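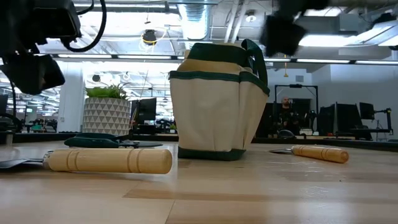
Garden tool bag

A garden tool bag is a soft-sided carrier for hand tools used in planting, weeding and light pruning. It differs from the rigid trug, which is made from wood strips or molded plastic, and from the tool roll, which is stored flat. Most types have an open main compartment, a row of outer pockets and one or two carrying straps.

Construction

The body is usually cut from cotton canvas, although polyester and waxed cotton are also used. Heavier cloth stands upright when empty but is harder to sew at the corners, where several layers meet. Raw edges are covered with binding tape or webbing. Outer pockets are formed by stitching a single strip of cloth to the body at intervals, with slack left between the seams to make room for handles.

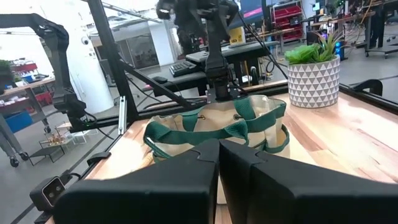 Canvas tool bag with webbing trim and a brass grommet in the inner wall.

Grommets are set in the cloth as drain holes, hanging points or anchors for a cord. Brass resists rust but may darken with age.

Sizing

Pattern makers grade bags by base length. The Clelarville pattern, drawn up by Marlies Prantl, has a base of 16 inches and a wall height of 11 inches. A smaller version has 3 fewer inches in the base and the same wall height. Long-handled tools are not normally carried in either size.

Care

Soil is brushed out after it has dried. Cotton canvas may shrink in hot water, and machine washing removes wax finishes. Blades stored damp can leave rust marks on the lining. Pruning shears are closed and latched before being placed in a pocket, with the points down.

See also
Tool roll
Trug
Webbing

References
Prantl, M. Patterns for Canvas Carriers. Drerkcombe, p. 367.
Hubmann, B. "Seams and Bindings in Heavy Cloth." Retrieved 31/01/2024.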